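Flokska Training Bib, Adult Sizes

Category: Football > Training Gear > Bibs & Pinnies

I've coached over-35s football at Virncombe for 13 seasons and I've bought a lot of rubbish bibs in that time, so when I started selling gear on the side this was the first thing I wanted to get right. The Flokska is a plain mesh pullover with a wide neck (you can get it on over a beanie in August, I've tried!) and proper elastic down both sides. It comes in two sizes, regular and large. Go the large if you've got a keeper built like my mate Ronaldo Ambrosio.

They're sold singly or in team bundles, and you can mix colours in a bundle if you leave a note with your order.

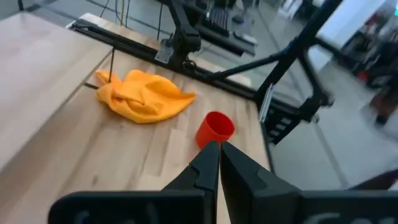
Colour is the thing I get asked about most. Under our lights at training the dark greens and blues all turn to mud, and you end up passing to the wrong bloke all night. Go for something bright, close to the marigold of that scrunched-up cloth on the wooden tabletop, and you'll pick your winger out without lifting your head much. We do lime and a hot pink as well, and the pink is Jomar Dumlao's favourite by a mile.

Washing is easy. Cold cycle, no softener, hang them on the line. Please don't tumble dry them, the elastic hates it. Numbers can be heat-pressed on the back for a bit extra, but allow two weeks for those, as Jerome Manalastas does them by hand after work.

If you need a bag to lug them in, the Drastalar mesh sack holds a full team bundle with room left for a pump and cones.

Page last updated: Monday, June 10, 2024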